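Re: [Winditz-kitchen] Pink mugs – chips, specks and where to keep them
From: Lamduan Duangkaew
To: Winditz-kitchen list

Hello everyone,

Thank you to Napaporn for the long message. I copy her part again so that people who joined the list in December can follow what we discuss.

Napaporn Onsri wrote:

> I am thinking of getting the Stedura mugs for the shared kitchen on
> our floor, the same pink ones you have. Before I do it I have some
> worries. First, is the outside of the mug hard to keep clean? It has
> no shine, and my experience with such mugs is that every tea drip
> stays. Second, we have one narrow bench beside the sink and no free
> cupboard. Do you hang them or stand them? The black corner rack from
> Skaron is 13 dollars more than the flat one, and I don't want to buy
> it if mugs will fall from it.
>
> Also, does the pink colour go with anything? My sister says no.

I will try to answer in the same order, and I am sorry that it became long.

1. The outside

The colour is a soft pink with a little bit of dust in it, if I can say so in English. In the shop I thought it was nearly orange, but at home it is quieter. The finish outside is matte and smooth to the hand. Inside it is glazed and pale, nearly white with a little green.
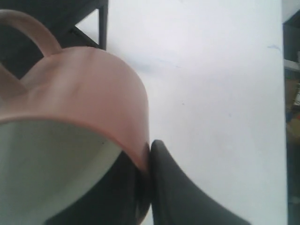 Napaporn has already answered me privately that a matte wall is exactly what she is afraid of, and that she would prefer glaze on both sides even if the colour is less nice. I understand this. In our kitchen the tea drips do come off, but I use a soft cloth and bicarbonate of soda, and I don't leave the mug until the next morning. If your floor has many people who leave mugs until the next morning, then maybe she is right.

Please don't use the green side of the sponge on the outside. I did it one time near the handle and there is now a shiny place which I cannot remove.

2. The inside

The glaze is easy. What you should look at is the part just inside the rim, when the light comes from the side. We have a mug with small dark specks there. I cannot tell you for sure if they are dried tea or if they are in the glaze. I rubbed with my fingernail and some feeling of roughness was there, but maybe it is my nail. I wrote to the shop and they told me small specks in the glaze are normal and not a reason for return. The order number was 788 if somebody wants to mention it to them.

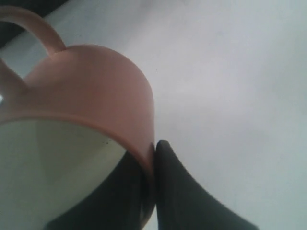

Pink mug on its side. The specks are just inside the rim, on the right.

My advice is to turn every mug on its side in the shop and look in before you pay. I did not, and the lady at the counter would surely have let me.

The rim is also the place where you will get chips. It is thick, so it forgives a lot, but a mug that is put upside down on a metal shelf with a lip can knock the lip every time. I put them down slowly now. My husband doesn't.

3. The rack

We have the black metal one with two shelves, the corner shape. I measured the space first with newspaper, because the shelf is angular and not a rectangle, and the front corner comes toward you more than you expect. Please do the newspaper. The posts are slender and it looks light, which I like beside a white wall or a white curtain.

The shelves have a raised edge all around, so a mug does not slide off when somebody bumps the bench. Nothing has fallen from ours. About hanging: there is a hook shaped like the letter J on the upper bar. I hang a cloth on it and not a mug, as the handle of these mugs is wide and the mug swings. Other people will tell you the opposite.

Before I put the mugs back I take everything off and wipe both shelves, also the small holes in the side of the lower one, where crumbs like to stay. A cotton bud is good for this. The lower shelf is just above the table, so you need a thin cloth to go under it.

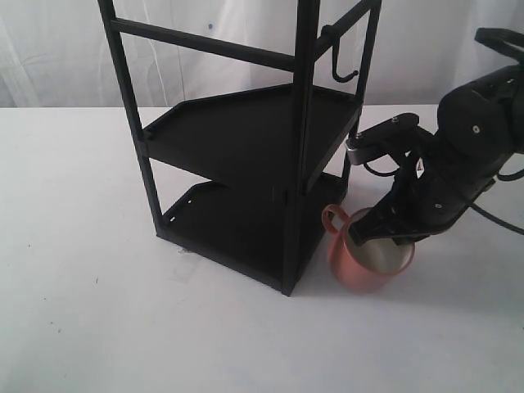
4. Price and what I would do

We paid 166 for the mugs and the rack together, with delivery. Laskowska has a similar mug, glazed on both sides, and I think this could be better for Napaporn's floor. I held it once and it is heavier. The colour is more grey.

As for the sister, I respectfully disagree. Pink with black and white is fine. With our old brown teapot it is not so fine, but I will not throw away the teapot.

If somebody has the Laskowska mug for longer than one winter, please write how the handle is doing. I also would like to know if any other person has the specks.

Kind regards,
Lamduan

--
Winditz-kitchen mailing list
Please keep messages under 2,000 words and cut old quotes before you reply.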